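Hilo para quienes cantamos en coros de aficionados y vamos a salir fuera por primera vez. Nosotros volvimos de Mulville en julio y todavía me duele la cabeza con el papeleo, así que lo cuento por si a alguien le sirve 🎶

Primero, el seguro. El de la asociación nos cubría los ensayos y los conciertos en casa, y yo tan tranquila... Pues no, fuera del país no valía ni para un esguince. Leed la letra pequeña ANTES de comprar billetes, por favor os lo pido.

Éramos 16 voces y cada una llevaba su tarjeta sanitaria, menos las que la tenían caducada (yo, por ejemplo). Se renueva por internet en un rato, pero luego hay que esperar a que llegue por correo.

Las partituras. El festival Skerach nos pidió prueba de compra de cada copia, una por cantante. Las fotocopias de toda la vida, fuera. Dos piezas las tuvimos que volver a comprar en Heltent, en digital, y guardamos todas las facturas en una carpeta compartida.

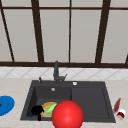
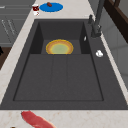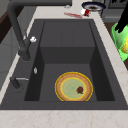
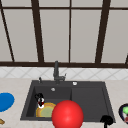 Me escribe Avram por privado que a su coro le pasó lo mismo con los arreglos propios: si la canción original tiene derechos, hace falta permiso escrito del editor aunque el arreglo lo hayas hecho tú en tu casa. A ellos les tardó semanas y acabaron cambiando el repertorio.

¡Gracias por esto! Nosotros llevábamos un arreglo de la directora y lo dejamos fuera por si acaso. Me dio una pena tremenda, era el que mejor nos salía.

Dinero: reservad una parte para imprevistos. Pusimos 1000 euros en un fondo común y se nos fueron enteros entre maletas facturadas de más y un autobús que hubo que cambiar a última hora. Si volvemos, pondremos 2000.

Ah, y si vais a vender discos allí, preguntad antes a la organización. Nosotros llevábamos una caja y volvió cerrada, porque había que pedir autorización con cinco semanas de antelación y ni nos habíamos enterado.

Y lo de siempre: yo canto de contralto, de leyes no tengo ni idea. Consultad con vuestra federación o con una gestoría, que cada país es un mundo. Si alguien tiene un modelo de autorización para menores que viajan con el coro, que me lo pase, que el año que viene se nos apuntan unas cuantas 🙏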